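Speaker notes: The Crossing at Drirnalitz
Local history evening, Prarnthorpe library. Start at 7 p.m., speak slowly.

Slide 1. Title
Good evening. Thank Tamsin Park for the invitation and for correcting my slides. Say that English is my second language, and if I use a wrong word for a piece of military equipment, please raise your hand.

Slide 2. Where we are
Drirnalitz is a small town on the river Wumine. In the last winter of the war it had one road bridge and one railroad bridge. The railroad bridge was already destroyed in January. So everything that had wheels had to pass over the road bridge, or wait.
Show the map. Point to the high bank on the west side. The defenders were there and they could see the whole meadow on the east side. Pause here, people need time to read the map.

Slide 3. The two plans
The first plan was to attack the bridge directly, at night, with one battalion. The second plan was to cross by boat 3 kilometers to the south, where the river is wider but the bank is low. The division staff could not agree, and in the end they ordered both. This is important for the rest of the talk. The boats that were promised to the southern group were divided, and neither group received enough.

Slide 4. Captain Šimek
Šimek commanded the southern crossing. Before the war he was a land surveyor, and his sketches of the river bank are very exact. He wrote down the depth of the water, the speed of the current, and the places where the ice was still holding. Read the sentence from his notebook: "The river is not our enemy, but it does not know us either."
Do not explain the sentence. Last time I explained it too long.

Slide 5. The night
The boats went into the water at 4 a.m. The first nine reached the other bank without a shot. Then a flare went up from the direction of the bridge, where the other attack had started too early, and the whole river was lit.
By noon Šimek's men held a strip of the bank 100 meters deep. They kept it for two nights with almost no supplies. The defenders left the high bank on the third morning, because they were afraid to be cut off from the road.

Slide 6. The numbers
The division reported 3,689 men fit for duty before the crossing. The report from after the crossing is lost. Older books give a figure for the losses, but I could not find where it comes from, so I will not repeat it.

Slide 7. Pictures only, one minute, drink water

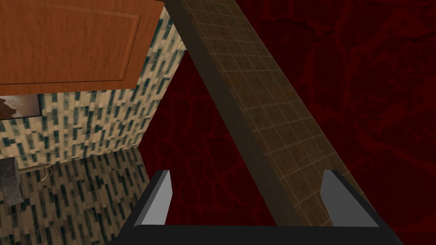
Simulated view, gripper with nothing between the fingers
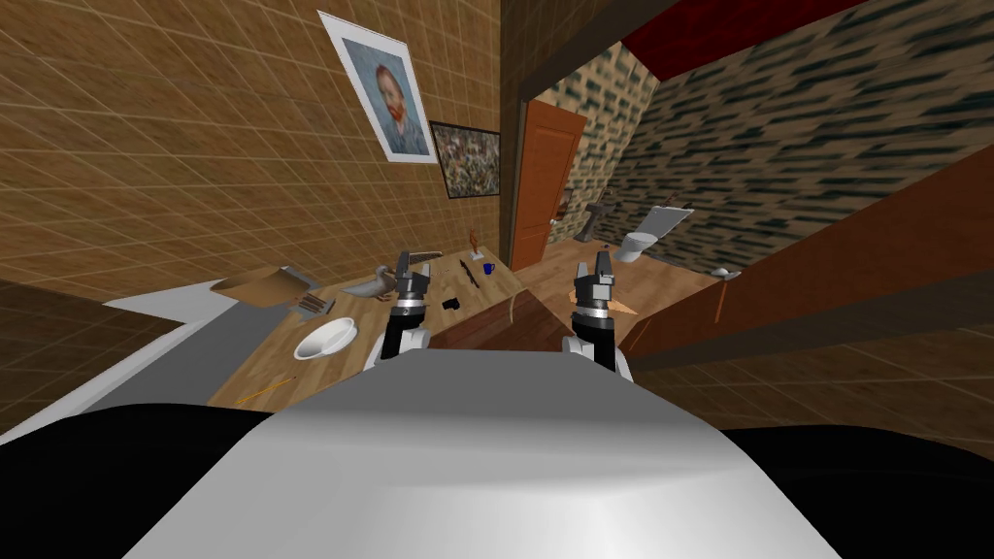 Slide 8. What the sources do not say
We have the notebook, the orders of the division, and a letter by Oldřich Danko, who was a boatman in the town and rowed for the southern group. Danko says the flare was green. Šimek writes that it was white. The orders do not mention a flare at all. I believe Danko on the hour and Šimek on the place, and about the color I have no opinion.
If somebody asks about the church tower: it was damaged by artillery, but I do not know from which side. The parish book has a gap for these weeks.

Slide 9. The bridge today
The present bridge stands a little north of the old one. When the water is low you can still see the stones of the old pier. The landing place of the boats has no sign. You walk from the railroad station along the dike, and after the second gate you go down to the left.

Questions. Repeat each question into the microphone before the answer. The copies of Šimek's sketches are on the table near the door, please ask people to leave them there.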